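Subject: Re: [sports-history] Shirt sponsors on amateur cycling jerseys
From: Songül Tekin
Date: 2021-11-05

On the jersey question, I've had a few evenings with the scrapbooks and can answer most of it. I've left your message in below and replied under each part so it stays readable.

> I am trying to put together a list of the firms that paid for the
> jerseys in the Jaltusum road race. The programs I have only give the
> team names, and I can't tell which of those are firms and which are
> just clubs. Orkik and Gaveo both turn up more than once. Were they
> sponsors or were they clubs?

Orkik was a club first. The riders took the name from the hill where they trained, and for several seasons there was no money behind it other than what members paid in. The jersey was plain green with the name across the back in felt letters. The felt came off in heavy rain, and in one finish photo the winner appears to ride for "ORK."

Gaveo was a firm. They sold stoves and water heaters out of a shop near the start line, and they paid for jerseys, tires and the van. In the results they are listed as "Gaveo" in some years and "Orkik-Gaveo" in others. That is the part that has confused people, me included. My reading is that the firm first ran its own small team, then dropped it and gave the money to the club, and the club added the name as part of the deal. If you are making a list, I would put Gaveo down twice, once as a team owner and once as a co-sponsor.

The club's minute book supports this. There is an entry from October, after the season was over, where the members vote on whether to put the firm's name ahead of their own. The vote went 26 to 12 against, so the club name stayed in front. The firm paid anyway.

> Also, was there any rule about how big the sponsor's name could be?
> I have seen jerseys where it covers the whole chest and others where
> it is only on the collar.

There was a rule, but it changed, and I don't have all of the versions. The earliest one I have seen allowed a name on the back only. A later one allowed front and back but limited the height of the letters. The sheet I have is a carbon copy and the measurement has been typed over, so I won't guess at it. The collar jerseys you have seen are probably from riders who were entered as individuals. Individuals were not supposed to carry any advertising, but the collar was tolerated as long as the judges could not read it from the line.

Time trial jerseys were another matter. They had to be a single color with the number sewn on, and no firm name at all. This is why the time trial photos are so hard to sort. If you have any where the riders are not named, look at the socks. Orkik riders wore white socks with a band at the top. Everyone else seems to have worn what they had.
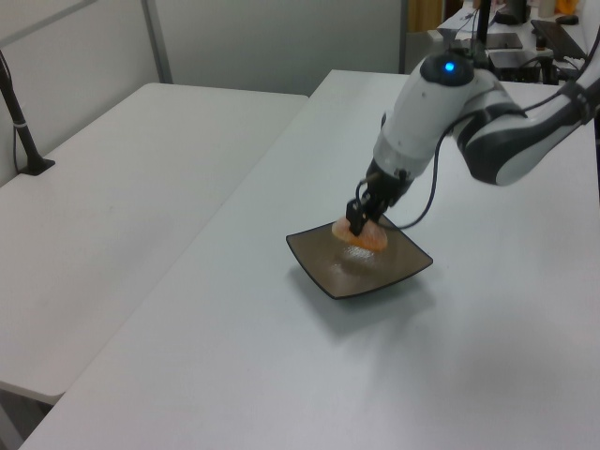 The other source worth checking is the printed start list, if you can find it. The start list and the program are two separate things. The program was printed weeks ahead and sold to spectators, so it often has the previous year's team names. The start list was typed the night before and handed to the judges. Where the two disagree, go with the start list. I have five of them, not in a row, and I can scan them if you don't have them already.

> Last one. Someone told me Ateş sponsored the feed stations. Is there
> anything to that? I can't find the name on any jersey.

Yes, and you won't find it on a jersey. Ateş was a bakery. They supplied rolls and sweet buns at the two feed stations and in return had a banner at each. They were never a team and never paid riders. There is one newspaper piece that calls a breakaway group "the Ateş men," and I think that was a joke by the reporter, as the group had stopped at the second feed station and then rode off together. It has been copied into at least one later club history as if it were a team name. I would leave it off the main list and give it a note.

The bakery did put up a prize for the first rider through the second station. It was cash, and the amount changed from year to year. Because the prize had a name, it sometimes shows up in the results as a line of its own, under the stage times. That may be another reason people have taken it for a team.

On dates, please be careful with the anniversary booklet. It says the race was 1133 kilometers long in its biggest year. That figure is the total for all the races the club ran that season added together. The road race itself was never anything like that long, and the route maps make that plain. The booklet is good for photographs and for the names of the officials, but I would not rely on it for distances or for the order of the winners.

What I can't help with is the junior race. It had its own jerseys and I believe its own sponsor, but the results were kept by the school and not by the club. I wrote to them and was told the older papers had been moved when the building was repaired. If anyone on the list rode in the junior race or has a jersey from it, a photo of the front and back would be useful, and also of the label inside the neck. Two tailors made nearly all the club jerseys, and the label usually tells you which one, and from that you can get to within a few years.

For the format of your list, I would suggest one row per jersey design instead of one row per firm. The same firm can have several designs, and the same design was sometimes worn by two teams when one of them bought up the other's leftovers. If you sort by firm you lose that. A column for the source would help too, so the rest of us can see whether an entry comes from a photo, a start list or somebody's memory.

I will scan the start lists over the weekend and send them to you directly, as the files will be too large for the list. If anyone else wants a set, write to me off list and say whether you need the backs as well. Some of them have pencil notes about late changes.

Songül Tekin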